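3.2 Housing, feeding and recovery scoring

Dogs in the Grosstead cohort were privately owned and stayed in their own homes for the full observation period. Those in the Morness cohort were kennelled overnight after surgery and went home the next morning. Owners in both cohorts were asked to keep to the dog's usual diet and not to introduce new treats, chews or bedding. Where more than one dog lived in the household, the companion animal was recorded by age class and neuter status but was not scored.

Recovery behaviour was scored by the owner on a paper sheet with 4 items: willingness to rise, interest in food, response to the companion dog, and licking at the incision. Each item was marked morning and evening. Scores were entered by one of us (Aishwarya Kurian) and checked against the sheets by a second reader who did not know the cohort. Sheets with more than 2 consecutive blank entries were dropped from the analysis of daily change but kept for the comparison of first and last scores.

Pain relief followed the attending veterinarian's normal practice and was not standardized between clinics. We treat this as a limitation of the design and return to it in Section 5. Sedation carried over from the procedure was expected to depress the first evening's scores in both cohorts, and that entry is therefore reported separately.

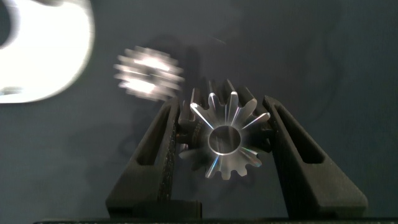
Page last changed: Sunday, December 22, 2019

Figure 3. Spur gear, front face and bore.

3.3 Activity in older companion dogs

The second question was whether an older dog already in the home changed its resting pattern while the younger dog recovered. Activity was logged with the Fluvelano collar tag, worn on a flat collar and removed only for bathing. The tag stores a movement count at fixed intervals. Counts were summed by hour and compared with the same hours in the week before surgery. We did not try to separate walking from play, as the tag does not distinguish them reliably in small breeds.

An hour was classed as resting when its summed count fell below 500. The threshold was taken from pilot recordings made at the Innes clinic in October, in which an observer noted posture while the tag was running. Agreement between posture and tag was good for lying and poor for quiet standing, so the resting class probably includes some hours in which the dog stood at a door or window.

Older dogs rested slightly less during the first two days after the younger dog's return, and the difference was largest in the evening. By the end of the first week the hourly pattern was close to baseline in both cohorts. Owners often described the older dog as watchful or protective in this period. These remarks were not solicited and have not been coded, and the tag data alone do not support a reading in terms of motive.

In roughly 6 households the older dog was moved to another room at night on the clinic's advice. Excluding these homes reduced the evening difference but did not remove it. Dogs with diagnosed joint disease were analyzed with the rest of the sample, and a separate model for that group was not fitted.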